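Ridwood Girls' Flag Football Is Growing Again!

If you were at the Stakoldale fields last fall, you already know how much fun this program has become. For everyone else, pull up a chair, because we have a lot to share before sign-ups open in January. 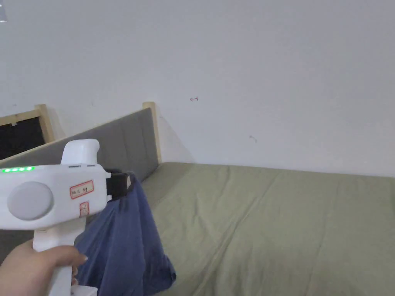
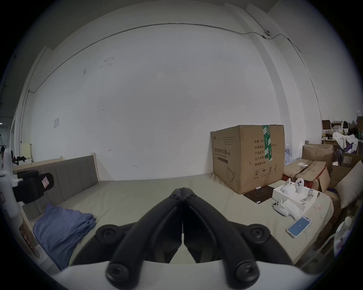

Let's start with the big one. Ridwood is adding a middle school division! We have been asked for it at pretty much every game for two seasons, usually by a fifth grader holding a snow cone, and the answer has always been that we didn't have the field time. Now we do. The Stakoldale parks office has given us the lower field on Friday evenings through the whole spring season, lights included, and the upper field stays ours for the high school games.

Femi Bashir is moving over from the high school side to run the new division. A lot of you know Femi from the sideline (you have certainly heard him). He coached the Skoryk Street team to the final last year with 13 players, four of whom had never worn a flag belt before tryouts, and he is already sketching plays on the backs of things. His plan for the first month is all footwork and flag pulling, with short scrimmages at the end of each practice so the girls get to play right away.

"I want them tired and laughing when they get in the car," Femi told us. "The playbook can wait until they love the game."

Games in the new division will be seven-on-seven, two halves, running clock. Every girl plays in both halves, and teams will be made up by the coaches after the first two practices, so please don't worry if your daughter is signing up without a friend. She'll have plenty by the second week.

On the high school side, Halyna Sirko is back as head of officials, and she is looking for new referees. You do not need to have played! Halyna has 3 training nights set up at the Ridwood rec center, and she'll pair every new ref with an experienced one for the first few games. Older students are welcome, and the hours count toward the school service requirement. It's a great way to stay around the game if you've aged out of playing or your knees have made the decision for you.

Now, the schedule. The opening jamboree will be a full day of short games on both fields, starting at 9 a.m. with the middle schoolers and finishing under the lights with the two high school finalists from last year. That final drew 577 people through the gate, which was a record for us, and the noise when Ridwood East ran back that interception in the last minute was something else. I still had a ringing ear at breakfast. We'd love to beat that number, so bring the grandparents, bring the neighbors, bring a folding chair.

Parking was tight last time, we know. The lot behind Skiltance Tire will be open to us all day — enter from the back street, please, as the front bays need to stay clear for customers. There's a footpath from the lot straight to the upper field, and we'll have a cart running for anybody who would prefer not to walk it.

A few words about money. The new division needs flag belts, balls, pinnies and a second set of first aid supplies, and we've set a goal of $2,000 to cover all of it. Families who would like to help can add any amount when they register, and businesses can sponsor a team and have their name on the pinnies. Registration help is available for any girl who wants to play. Just check the box on the form and we'll take care of it quietly.

What to bring to the first practice: cleats or sneakers, a mouthguard, a big water bottle with her name on it, and shorts or leggings without pockets. Pockets catch fingers, and we had two jammed ones last year. Belts and flags will be handed out at the field.

Forms will be at the rec center front desk and on the league page the morning sign-ups open. See you out there — we can't wait!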